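Speaker notes: two arms in a box, Zivthorpe workshop open day, 4th October

Start with the bench. Say where the room is and that the talk runs 40 minutes with questions at the end. Thank Encarnación Montes for the loan of the projector.

Why two arms. I built one in May and spent most of my time holding things still for it. A second arm can hold while the first one picks. Mention that the second went together in a weekend and the wiring took far longer.

Money. The whole build came to 600 pounds, not counting the aluminium, which was left over from the Oltitz shelving job. Motors were the biggest part of the bill. Pass the spare one round.

The frame. Aluminium extrusion, bolted, no welding. Birdie Alcantara cut the lengths. If anyone asks about squareness, we measured the diagonals and shimmed one post.

Cables. This is the slide to slow down on. My first cable run snagged at the elbow whenever the arm folded back. Leave slack at every joint, move the arm through its full reach by hand, then tie it down. Do it before power goes on.

Walls and floor. Plain white board gave us poor results later, when the background changed. We now swap the paper often. The butterfly wallpaper is the current set, with the printed flower sheet on the floor.
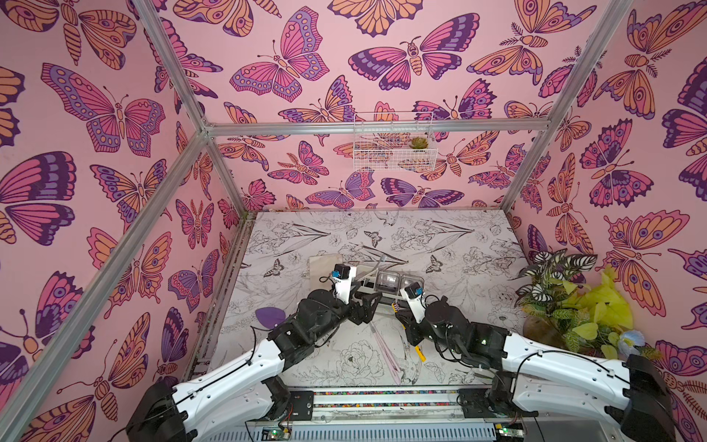

Picking things up. Small handles are harder than they look, and thin sticks are worse, as the fingers have to come down nearly flat to the floor. Flat shapes slide. Clear plastic trays are hard for the camera to make out, so go over the lighting here.

Logging. We're up to run 2229. Notes go in the Merix folder, one line each, failures too.

Finish with the parts list on the last slide. Leave it up during questions. Switch off at the wall before anyone comes up to the bench.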